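Performance Data Technician (Basketball), Vutthorpe

Puvon Basketball Analysis
Location: Vutthorpe, on site with some evening work
Contract: fixed term, 2 years, full time
Reports to: Vlastimil Vlček, Head of Measurement
Closing date: 12 May 2024

The post

Puvon supplies shot, movement and workload data to basketball clubs and player development programmes. We are appointing a Performance Data Technician to run court-side capture at the Vutthorpe hall and to prepare the resulting records for our analysts. The post is open to applicants with a technical background in sport, and to former players or table officials who are comfortable with spreadsheets and basic scripting.

The current season's archive holds 1,766 tagged possessions from senior guards and 111 from the under-18 group. The imbalance is known, and correcting it is the first task of the post. Tagging follows the Gandum scheme, in which each possession is split into entry, first action, second action and outcome. Previous knowledge of the scheme is not required. Training takes place in the first month.
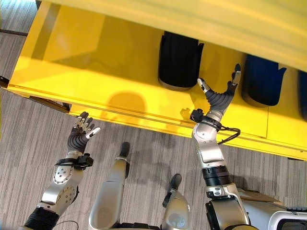

Equipment handling forms a regular part of the week. Before each session the technician issues wearable sensors, checks battery level and firmware, and records the serial number against the player's squad number. After the session the units are returned, cleaned and put on charge. Our storage convention is simple and is applied without exception: dark bins in a single row on a yellow shelf, with nothing stacked on top of them. Units that fail the battery check are withdrawn and entered in the fault log the same day. The technician also keeps the stock list for tape, straps and calibration markers.

Main duties

Set up and calibrate the court-side tracking system before training and home fixtures.
Tag possessions to the Gandum scheme within one working day of each session.
Check tracking output against video and correct player identity swaps, particularly after screens and switches.
Produce the standard guard report: pick-and-roll volume, pull-up attempts, assist location, turnovers under pressure, and time on court by defensive assignment.
Maintain the workload sheet for each player and report any missing session to the coaching staff.
Hold consent forms and player records in line with the data protection policy.
Assist with the annual recalibration of the hoop sensors.

Essential requirements

A sound knowledge of the rules and of common half-court offensive sets.
Experience of recording or coding live sport at any level.
Accurate use of spreadsheets, including lookups and filters.
Ability to write or amend short scripts in Python or R.
Willingness to work up to 16 evenings in a season and to travel with the squad when asked.
A satisfactory background check, as the post involves contact with players under 18.

Desirable

A table official's qualification.
Experience with inertial sensors or optical tracking.
Some knowledge of statistics, including confidence intervals for small samples.
A driving licence valid in the UK.

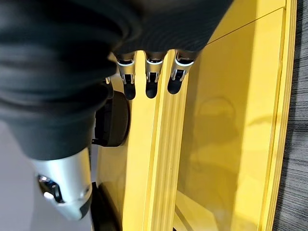
Three fingers with silver upper segments and black tips, near a yellow panel.

Terms

Salary is set according to experience and will be stated in the interview letter. Hours are worked on a rota issued monthly. Evening sessions are repaid as time off, to be taken within the same half-season. The technician will have a desk in the Rengifo room, next to the practice court. Home working is possible on tagging days by agreement with the line manager. Annual leave may not normally be taken during the play-off period.

How to apply

Send a CV and a covering letter of no more than one page to the recruitment desk, marked for the attention of Fadwa El Sherbiny. The letter should state which of the essential requirements you meet and give one instance of recorded data you have checked and corrected yourself. Applications without a letter will not be considered.

Shortlisted applicants will be asked to complete a tagging exercise using one quarter of recorded play. The exercise is marked for accuracy against a reference file, and speed is not scored. Interviews will be held at Vutthorpe later in May and will include a short visit to the court. Please tell us in advance of any adjustments you need for the exercise or the interview.

Questions about the duties should be put to Vlastimil Vlček. Questions about terms and the application process should be put to Fadwa El Sherbiny.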